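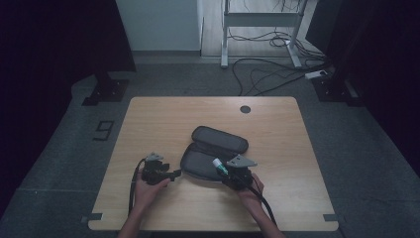

**Where should a zippered case go when it isn't in use?**
Back on the shelf by the desks, zipped shut, with whatever belongs in it already inside.

The question came up more than any other after the December tidy, so it goes at the top of this month's item on small cases and pouches. We have collected a lot of them over the years. Heloísa Coutinho went through the cupboard at Usness and found 65 with something in them and a further pile with nothing in them at all. The empty ones have gone into a crate marked "spare". Please take from that before ordering more.

**Padded or soft?**
Padded cases with a proper tray are for anything with a lens, a screen or a tip that can bend. Soft pouches are fine for leads, adaptors and pens. Alcides Leite has asked that batteries no longer travel loose in either sort. There are plastic battery boxes in the second drawer.

**Packing one**
Open the case flat on a table, so the lid lies right back and you aren't holding it up with one hand. Put the heaviest thing in first. If the zip needs pulling hard, there is too much in the case, and a second case is cheaper than a new zip. We replaced five last year — all of them had gone at the same corner.

Small cylindrical things roll. Lay them along the length of the tray, or tuck a folded cloth beside them.

**Labels**
Every case should have a label on the short end, facing out when it's on the shelf. Use the white tape, as the yellow peels off fabric within a few weeks. Write what is inside and the site it belongs to (Usness or Likine). Rosângela Bittencourt has a roll of tape at each site and will print labels if your handwriting is like mine.

**Cleaning**
Brush the inside out, then wipe with a barely damp cloth. Leave it open overnight. Don't put padded cases in the washing machine — the Likine lot tried it with two and the linings came away.

Cases still out on loan from last year should come back to Heloísa by the end of the month. The spare crate is under the window at Usness.

— Iolanda Cavalcanti, 1/30/24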